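Sodside Furnished Lets to Include In-Unit Laundry

Kuipers Housing, which manages furnished rental homes in the Sodside district, will require a washer and dryer inside every one-bedroom unit it lets from July. The change applies to new leases and to renewals, and it covers all 83 one-bedroom homes in the Brernier and Vellex buildings.

Residents in both buildings now share laundry rooms on the ground floor. The rooms open at 6 a.m. and close at 10 p.m., and tenants have asked for longer hours in each of the last three yearly surveys. Kuipers said the rooms could not be kept open overnight under the present noise rules, as bedrooms on the second floor sit directly above them.

Stacked units will be used throughout. The company reviewed side-by-side machines as well but found that they would take up closet space in most of the smaller homes. Where the bathroom has no room for a stacked unit, it will be placed in the bedroom, on the wall nearest the existing water line.

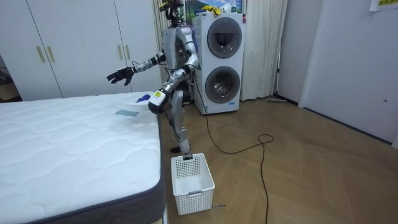
A stacked washer-dryer near a mattress, with a laundry basket on the floor.

Installation will start in the Vellex building and move to the Brernier building once that work is finished. Tenants will receive written notice 10 days before any visit to their home. Water will be shut off for up to three hours while the supply line is extended, and residents are asked to clear the floor along the wall where the unit will stand. Kuipers will move heavy furniture on request at no charge.

Rents under current leases will not change before their end dates. New leases will carry a monthly appliance fee, which the company has not yet set. The fee will cover repairs and a yearly cleaning of the dryer vent — tenants will not be billed separately for either service. Damage caused by misuse will remain the responsibility of the tenant, as it is now for ovens and refrigerators.

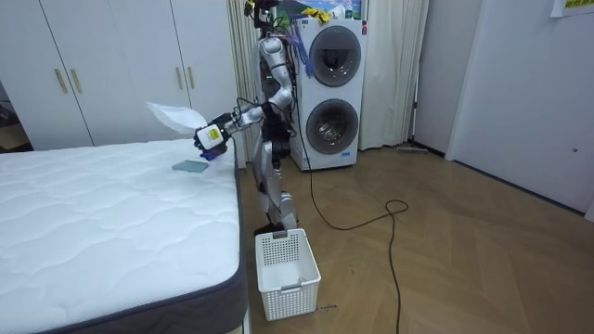

The shared rooms will stay open for six months after the last installation so that residents can finish any prepaid laundry cards. Balances left after that date will be credited to the tenant's rent account. The company has asked residents to keep their cards until the credit appears on a monthly statement.

Use of the new machines will be limited to the hours between 7 a.m. and 9 p.m. under the building quiet rules. The same rules will apply in studio homes, where in-unit laundry is not planned at present. Studio tenants will be given access to a smaller shared room in the Brernier building, with entry by key fob.

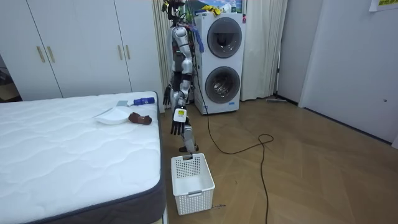 Questions and Notices

Tenants may send questions to the Kuipers leasing office in Sodside or leave them in the drop box beside the mailroom. Requests for a specific installation date should include the unit number and a daytime telephone number. A schedule for each floor will be posted in both lobbies before work begins.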